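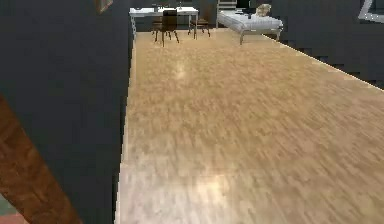

4. What people notice about light at home

4.1 The diaries

We asked households in three towns, Prenden, Clernenbridge and Løken, to keep a short diary of the light in their homes. The instructions fitted on half a page. Write when something about the light catches your attention, say which room you are in, and use whatever words come to you. We gave no list of terms to choose from, and we are very glad we didn't, as the vocabulary that came back is far richer than anything we would have thought to offer.

The full set holds 2,988 entries. Of these, 1,661 mention a window and 1,412 mention a floor or wall, with many entries mentioning both. The longest runs to nearly 1,000 words and follows a single patch of sun across a bedroom, from breakfast until it reaches the skirting board. Most are one or two lines long.

4.2 Dim rooms

We had expected people to write mainly about brightness. A large share of the entries are about the opposite: fog outside, curtains half drawn, the hour before anyone puts a lamp on. Diary keepers in Løken wrote about this more than those in the other two towns, and they did so with great care. Words such as "thick", "woolly" and "underwater" come up again and again, and several people used colour words for what others would simply call dark (green and brown were both popular, grey less so than we had guessed). 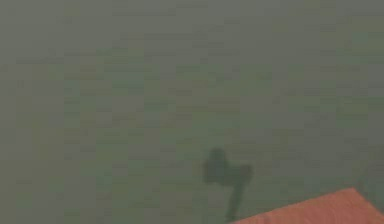

Figure 3. A dark, soft-edged shape against a hazy grey-green ground.

The dim entries also tend to be about things that are hard to name. People wrote about a shape on the landing, or a chair that looked like something else for a moment, and went on to describe how long it took them to work it out. We coded these as "uncertain object" entries. They were the hardest to code consistently – two readers would often agree that an entry belonged in the group and then disagree about what the writer had been unsure of. Where that happened we kept the entry and marked the second field as open.

There is a lovely overlap here with older work on twilight and colour, which was mostly done with painted cards in a darkened booth. Our diary keepers had no booth and no cards, yet many of them noticed for themselves that reds seem to sink before blues do.

4.3 Windows

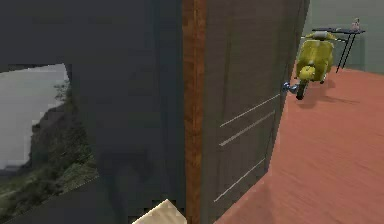
Text and coding by the Niltberg Home Light Group

Window entries fall into two broad kinds. In the first, the window is a source: it lets light in, and the writer follows that light to the table, the stairs or the cat. In the second, the window is a view, and the room around it hardly gets a mention. Prenden gave us more of the first kind and Clernenbridge more of the second.

We were delighted by how often the two kinds turned up in the same diary, sometimes on the same morning. One August entry starts with glare on a kettle and ends, five lines later, with the colour of the hill across the valley. For the counts in the next section, entries like this one were placed in both groups.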